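Brilness Countertop Dish Rack with Drip Tray, Black
Item 3634
Sold by Grendine Kitchen and Bath

In stock. Ships from our Brirnness warehouse.

Overview

The Brilness is a one-level dish rack for households that wash some or all of their dishes by hand. It has two main parts: a black wire frame that holds the dishes and a black plastic tray that sits under it and catches the drips. The frame lifts straight out of the tray. There are no screws and no tools are needed to set it up.

Plates stand on edge in the slots. Bowls, pots and cutting boards go in the open part of the frame, wherever they fit. The rails keep taller items from tipping out over the edge.

The tray floor has ridges, so water collects in the channels between them and the bottoms of the dishes stay up out of it. The raised rim keeps the water on the tray and off your counter. This model has no spout and does not drain into the sink. You empty the tray by hand.

What is in the box

Wire frame, black
Drip tray, black
Utensil cup, black, with hook
Four spare rubber feet
Care card

The utensil cup is packed separately inside the frame. It can hang from the outside rail on either short side, or you can leave it off if you keep your silverware somewhere else.

Setting it up

Wash the frame and tray in warm water with dish soap before first use. The wire is shipped with a light film from the coating process and it should be rinsed off.

Put the tray on a flat part of the counter first, then lower the frame into it. The feet of the frame should rest inside the rim on all four corners. If the frame rocks, one foot is sitting on top of the rim. Lift it and try again.

Leave a little space at one end so you can slide the tray out when it needs emptying. Do not place the rack on a stove, over a warm burner or next to a toaster oven. The tray will warp.

On tile counters

We get more questions about tile than about any other surface. The rack works fine on it. The tray is wide enough to bridge the grout lines, and small differences in height from one tile to the next will not make it wobble. If your tile is badly uneven, use the spare feet under the low corner. They have adhesive backing and peel off later.

Wipe the counter before you set the tray down. Crumbs and grit under the rim can scratch glazed tile when the rack is pushed back and forth. Lift the tray out once a week and dry the grout underneath it. Grout that stays damp under any tray will darken over time, and light grout shows it first.

Vinyl or oilcloth counter covers are fine too, as long as they lie reasonably flat.

Care

Empty the tray daily if you use the rack daily. In hard water areas you will see a white film on the black plastic after a few weeks. Equal parts white vinegar and water will take it off. Let it sit for 17 minutes, then rub with a soft cloth and rinse. Do not use steel wool or scouring powder on either part.

The tray and the utensil cup can go on the top shelf of a dishwasher. The frame should be washed by hand. If the coating gets chipped, dry the spot and touch it up with an enamel meant for appliances. Left alone, bare wire will rust at the chip and the rust will spread under the coating.

The rack on a green and white counter 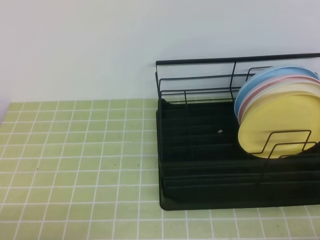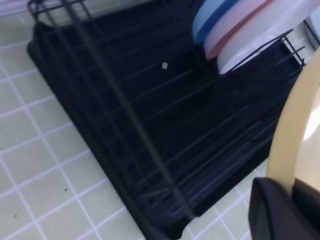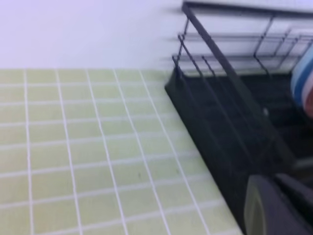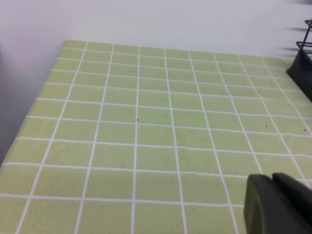 Replacement parts

Trays, frames and utensil cups are sold separately. Have the item number ready when you order. The older Naidoo rack, which we stopped carrying in August, used a narrower tray, and its parts do not fit the Brilness. The rubber feet are the same on both.

We plan to stock parts for this rack through 2031. If it is discontinued before then, we will post a notice on this page and keep filling parts orders until the stock is gone.

Color

Black only. We are asked for white and stainless a few times a month and do not have either one on order.

Shipping and returns

Orders placed before noon go out the same day, Monday through Friday. The rack ships assembled in one carton, with the frame nested in the tray. Please check the corners of the tray when you open it. If one is cracked, send us a picture of it along with your order number and we will mail a new tray. You do not need to send the cracked one back.

Unused racks can be returned within 60 days. Racks that have been used can be exchanged for a defect in the coating or the welds during the first year. Normal scratches from plates and pans are not covered.

Larger orders

Rental owners, church kitchens and break rooms can buy by the case. Cases hold six racks and are priced lower per rack than singles. We have 2000 racks set aside for case orders this season. Write to Angus Niven in the Grendine order office with the quantity and the delivery zip code and he will send a quote with freight included. Case orders cannot be mixed with other items on the same pallet.

Page last updated Tuesday, November 18, 2025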